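Household Economics, Unit 6: What Things Cost After You Buy Them
Notes by Reshma Xaba

Last time we did the sticker price. Most of you enjoyed that more than you should have. Today we do everything that happens afterward.

Cost per use is the price divided by the number of times you will use the thing. People are terrible at guessing the second number. In the reading, Gert Moodley buys a $45 waffle maker and plans on waffles every weekend. He makes them three times. That is $15 a batch before he has bought an egg, and the diner down the street charges less and washes up.

Write down the terms, they come back on the quiz:

Fixed cost: paid once, whether or not you ever eat a waffle.
Running cost: paid every time. Batter, electricity, syrup.
Sunk cost: money already gone. It should have no say in what you do next. It will talk anyway.

The usual mistake is keeping a bad purchase because it was expensive. Storage has a price too, and a cupboard in a small apartment is rented by the month like the rest of it.
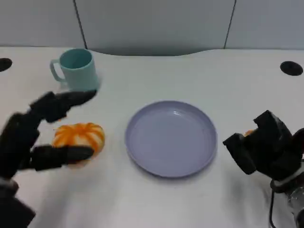

Cheap basics tend to do well on this measure. A $6 bowl used every morning costs less than a penny a use inside two years, and it never asks to be descaled.

For homework, pick one item from your own kitchen and work out its cost per use over the past 14 months. Estimates are fine. Flattering estimates will be noticed. Lindiwe Kekana has the worksheet if you missed class, and please staple it this time.

Read chapter 13 before we meet again. It is on extended warranties, and it is short.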